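冬天去伊斯法罕到底行不行，这个问题我这周被问了好多遍，干脆开一串慢慢说。我刚从那边回来，箱子还摊在地上，趁记忆还新鲜赶紧写，想到哪写到哪，顺序乱了别怪我。

先说结论：行，而且我觉得比夏天舒服。白天太阳出来的时候穿件毛衣加外套就够，太阳一落山立刻变脸，冷得很干脆。我带了一件薄羽绒、一条厚围巾，围巾是全程使用率最高的东西，进清真寺、坐夜车、在河边吹风全靠它。

行程我排得很松，总共6个晚上，全住伊斯法罕，没有一天换一个城市地赶。以前我是那种恨不得一天跑五个景点的人，现在真的跑不动了哈哈，而且这个城市特别适合同一个地方反复去，早上去一次，傍晚再去一次，光线完全不一样。

伊玛目广场我去了3次。第一次是刚到那天下午，放下包就冲过去，其实很累，眼睛都睁不开，可是一走进去整个人就醒了。广场大得有点不讲理，四边是两层的拱廊，南边是蓝色的大清真寺，东边是谢赫洛特芙拉清真寺，西边是阿里卡普宫，北边连着大巴扎。方向记住这四个就不会迷路。

很多人都说谢赫洛特芙拉比对面那座大的好看，我本来不太信，进去之后闭嘴了。它没有宣礼塔，也没有院子，进门要先拐一段暗暗的走廊，拐得你有点晕，然后突然到了穹顶底下。奶油色的底子，花纹从中间一圈一圈往外放大，我就坐在墙根仰着头看，脖子酸了换个姿势继续看。

建议挑上午去。下午我也去过，光线换了方向，颜色暖一点，但是团队游客多，讲解员的声音在里面嗡嗡地转，想安静坐一会儿就难了。

阿里卡普宫要爬楼梯，楼梯又窄又陡，膝盖不好的朋友慢一点。一定要爬到顶层的音乐厅，墙和天花板上挖了好多瓶子、罐子形状的空洞，说是为了声音好听。我在里面小声哼了两句，同行的朋友假装不认识我。

再往下说住。我住的是一家老宅改的客栈，叫Shahbazi，在巴扎北边的巷子里，第一次找的时候绕了半天，拖着箱子走石板路那个声音，整条巷子都知道来客人了。院子中间有个水池，房间围着院子一圈，早饭在大厅里吃，馕、白奶酪、核桃、胡萝卜酱，红茶随便续。

胡萝卜酱！！我要单独给它发一条。颜色亮亮的，里面有一点豆蔻味，抹在热馕上再加一片白奶酪，我每天早上吃得停不下来。走的时候想买一罐带回家，怕在箱子里碎掉，最后忍痛放弃，现在后悔得要命。

客栈老板叫Manouchehr Rezaei，话不多，但每次问路他都拿铅笔给你画一张小地图，哪里转弯、哪里有台阶都画得清清楚楚。我攒了一叠，回来翻出来看还挺想念的。有一张他把卖羊肉馅饼的店画得比清真寺还大，照着走果然没白走。

说到那个馅饼，当地叫beryani，跟印度那个米饭不是一回事，别点之前脑补错了。是剁碎的羊肉压成饼，煎得香香的，放在馕上，配生罗勒和洋葱。味道挺重的，中午吃一份我到晚上都不饿。怕膻的人可以两个人分一份先试试。

还有一道甜甜的酸奶炖羊颈，khoresht mast，黄黄的、黏黏的，有藏红花味。说是炖菜，吃着像甜品，第一口我是懵的，第二口还是懵的，第三口开始觉得好像可以。不强推，但是来都来了，点一小碗尝尝。

中间有一天下午哪儿也没去，就在一家书店的座位区窝着，写明信片、改后面几天的计划。逛了几天脚底板都要着火了，真的需要这么一个下午。

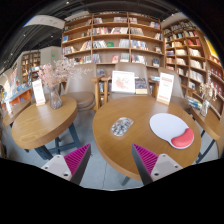

圆木桌、花鼠标，还有一只珊瑚红的腕托

休息完接着讲桥。伊斯法罕的河叫扎因达鲁德河，上游放水的时候才有水，没放水的时候河床是干的，裂成一块一块。去之前最好问一下当地人，心理有个准备。我去的时候没有水，一开始有点失落，后来发现可以直接走到河床上，从下面抬头看桥洞，也挺特别的。

三十三孔桥晚上一定要去，灯亮起来以后每个拱洞都是暖黄色的，从一头走到另一头，不停有人从洞里冒出来跟你打招呼。问得最多的一句是你从哪里来，第二句是你喜欢我们的城市吗。我说喜欢，对方就特别高兴，然后开始推荐他家附近的冰淇淋。大冬天的，冰淇淋！

哈鸠桥我更喜欢一点。它短一些，底下一层可以坐，天黑之后会有大叔们站在拱洞里唱歌，没有伴奏，一个人唱完另一个人接。我听不懂，站在柱子旁边听了很久，手都冻僵了也不想走。有个阿姨从保温壶里给我倒了杯茶，还塞给我一块冰糖，让我含着喝。

两座桥之间走路就可以，沿河都是公园，路很平。晚上人也不少，一家一家铺着毯子吃东西，冬天也铺，我真的佩服。

焦勒法区留半天。那边是亚美尼亚人的老街区，旺克教堂外面看着朴素，有点像清真寺的圆顶，进去墙上全是壁画，金色蓝色密密麻麻。地狱那一面画得尤其卖力，我在那面墙前面站得最久，说不清为什么。

教堂旁边的小巷子里咖啡馆很多，我进的那家叫Bedard，手冲还行，苹果派很好，切得特别大一块。隔壁桌是几个学建筑的学生，拉着我看他们画的速写，又问我中国的老房子屋檐为什么翘起来，我答得乱七八糟，回来还专门查了一下。

买东西。大巴扎是有顶的，一直往北能走到聚礼清真寺，走着走着就从卖给游客的变成卖给本地人的，香料、锅子、童装、拖鞋什么都有。我最喜欢铜匠那一段，叮叮当当敲一路，聊天得用喊的。

手工印花布很值得带，木头章子一下一下盖上去的，轻，不占地方，送人也体面。买之前翻过来看看背面，颜色透过去的一般是手工盖的，印得太整齐的就留个心眼。地毯我没买，但是茶喝了不少，老板们都说不买也没关系，然后给你铺开一张又一张，脸皮薄的人请提前练习怎么告辞。

gaz是当地的牛轧糖，裹着开心果，一盒一盒摞得到处都是。挑开心果比例高的买，口感差很多。我带了好几盒回来，办公室一个上午就抢光了。

钱的问题大家问得最多。国外的银行卡在那边刷不了，现金带够，这条请抄下来贴在护照上。还有一个坑是里亚尔和土曼，一土曼等于十里亚尔，价签上和嘴上说的经常不是同一个单位。我第一天打车差点多给一个零，司机大叔又笑又摆手地退给我。后来每次付钱前都问一句，土曼？

换下来的钞票厚厚一沓，钱包根本合不上，我用了一个Biston的拉链小布包装钱，本来是装充电线的，没想到成了全程最有用的东西（围巾第一，它第二）。

网络：落地买当地电话卡，拿护照就能办。地图提前下好离线的，我用的是Wirnel，巷子标得挺细，就是定位在巴扎里面会乱飘，有一次它坚持说我站在水池中央。

穿衣服：女生要准备头巾和长一点的外套，冬天反而好办，本来就要裹起来。聚礼清真寺里面地砖冰凉，需要脱鞋的地方穿双厚袜子去。

聚礼清真寺我放到最后一天才去，差点因为懒跳过，幸好没有。它不像广场那边蓝得那么耀眼，很多地方就是素砖，一根一根柱子，一个一个小穹顶，每个砌法都不一样。上午人特别少，我一个人在里面转来转去，脚步声都是自己的。如果你喜欢建筑，把它往前排。

补一条交通：从德黑兰过去我坐的是VIP夜车，座位是一排三个的那种，可以放得很低，还发一盒小零食，饼干加果汁。睡得居然不错，到站天还没亮，司机们围上来问要不要车，提前看好价格再坐。回程我换了白天的车，窗外一路都是光秃秃的山，颜色一层一层变，比睡过去划算。

评论区有人问会不会无聊，待这么久就一个城市。我的感受是后面几天才好玩，卖茶的认得我了，客栈的猫也肯让我摸了。要是实在坐不住，可以抽一天去卡尚，看老宅子和费恩花园，早出晚归不赶。我这次没去，留给下次，春天玫瑰开的时候。

签证和入境的规定变得快，我就不在这里写死了，出发前自己再查一遍官方的，别拿我这串当依据。

照片还在整理，桥上的夜景拍糊了一大半，挑得出来的过两天再发。想要客栈附近那张馅饼地图的留言，我扫描一下传上来。先去洗衣服了，围巾上全是烤肉味。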